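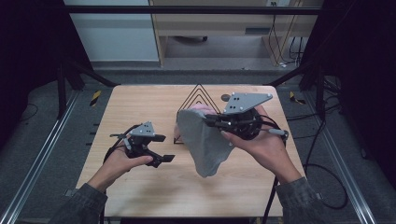 校园健康通讯:春季视力与用眼卫生工作安排

各位家长、各位教职员:

Cisville联合小学卫生室已完成本学年第二轮视力筛查。全校应检学生300人,其中37人的结果低于所在年龄段的参考值,卫生室已向其家庭寄出书面通知,并附转诊单一份。未收到通知的家庭无须另行联系学校。

收到转诊单的家长,请于五月底前带孩子到眼科或具备资质的验光机构复查。校内筛查只使用视力表,不能代替散瞳验光,也不能作为配镜依据。复查结束后,请将转诊单下联交回班主任或直接投入卫生室门口的信箱。已在固定医疗机构随访的学生,提交最近一次检查记录的复印件即可。

关于配镜后的佩戴,卫生室主任Nayara Brito提请家长留意:低年级学生常把眼镜留在书包里,上课时眯眼看黑板。请在家中确认镜架是否压迫鼻梁或耳后,如有不适应及时回店调整。镜片宜先用清水冲洗,再以干净的软布轻轻擦拭,不要用纸巾或衣角干擦。备用眼镜可交班主任保管,镜盒上须写明姓名和班级。

春季亦是过敏性结膜炎的多发时节。孩子如反复揉眼、流泪或眼睑红肿,请先就医,勿自行使用家中存放的眼药水,尤其是含激素成分的品种。若医生诊断为传染性结膜炎,学生应居家休息,返校时出示医生开具的证明。患病期间毛巾、枕套应单独使用并每日更换。校内给药仍按原有规定办理,药品须保留原包装,由家长填写委托书后交卫生室,学生不得自行携带。

自本月起,各班下午第二节课后的户外活动延长至二十分钟,雨天改在体育馆进行。一、二年级暂停布置需要使用电脑完成的家庭作业。教室座位每两周左右轮换一次,需坐前排的学生由班主任另行安排。Friesen楼二层东侧三间教室的灯管已于假期更换,西侧教室待总务处排定时间后施工。

家长讲座“儿童近视的早期发现”由视光师Yến Huỳnh主讲,地点为Plangate礼堂,设座位188个,凭回执入场,每户限两人。讲座时间将印在回执上,随下周的家校联系册发放。现场不提供验光服务。需要越南语讲义的家庭,请在回执背面注明。

下一轮筛查定于十二月进行,届时新转入的学生一并补检。如家庭住址或联系电话有变更,请尽早告知教务处,以免通知误投。

Cisville联合小学卫生室
2011年4月14日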